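Thread, because I said I'd report back on the student robot arm project and I've put it off since December.

Background. Our lot (evening robotics club, shared workshop, bad heating) signed up for the Rumness challenge. You get a household job, you get one small printed arm, and you have until the end of term to make it do the job without a human stepping in. Ours was drinks clear-up. Mug, spill, wipe.

I was against it from the start and I'd like that on the record. Picking up a cube is hard enough for a first-year. Somebody decided the cube was boring, so now it's a mug with a handle, and the handle can be pointing anywhere.

The arm is the usual sort. White printed parts, black hobby servos, cables down the outside that catch on things. It came as the Brarnamance kit and the instructions are fine up to the point where you need them. Two evenings went on one joint that had been put together a notch out.

Then there's the method. The students drive the arm by hand through the job, over and over, record all of it, and train a model on the recordings. We have 603 recordings. The target was 1,000 and I don't believe we'll get there, and I also don't believe the last few hundred would save us.

What bothers me is how the results get talked about. "It can do mugs." It can do our mug, from the side we mostly started it on, with the lights the way we mostly had them. Move the lamp and see how well it does mugs.

The surface is my other complaint. Someone picked glossy black for the tabletop as it looked smart for the demo. It's a mirror. You get the ceiling light in it, you get the arm's shadow going across it, and then we go and put water on it and wonder why the camera side of things is struggling.
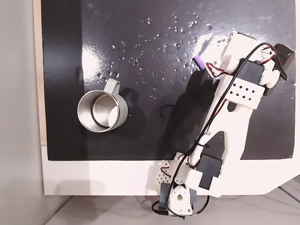

Ásgeirsdóttir replied to the last post to say that glare is the whole point, kitchens are full of shiny worktops, and if the students only train on a nice matt board they'll learn nothing they can use at the final.

Fair, up to a point. I'd still start matt and make it harder later. At the moment when a run fails we can't say if it was the glare, the water, the steel or the grip, and "all of it" is no use to a student who has to write it up.

Take the mug on its side with the droplets round the back of it. I asked the group which they'd deal with first, mug or water, and got a different answer from everyone. If we can't agree, the recordings won't agree either. Sure enough, we went through a batch and there were 2 quite different orders in there, mixed together, no labels.

So that's been this month's work. Going back through and marking which is which. Dull job, and the most useful thing the club has done all year in my opinion. A couple of them have started keeping proper notes as well, which I didn't ask for.

On the other team: yes, I've seen the Grillometti video, please stop sending it to me. It's very smooth. It's also one take, sped up, with no word on how many goes they needed. Post the bad runs and I'll be impressed.

We're going to post ours. Every attempt on test night, good or bad, same mug, same start positions written down beforehand. If the number is poor then it's poor. I'd sooner the students learned to report a poor number than cut a good clip.

Do I think it'll clear a table by the end of term? No. I think it'll get hold of the mug on a decent share of tries and push the water about a bit. The wiping part is barely begun and people keep talking as if it's a detail.

Will update after test night. If anyone has a spare servo horn that fits the Brarnamance wrist, message me, we're down to the last one and it has a crack in it.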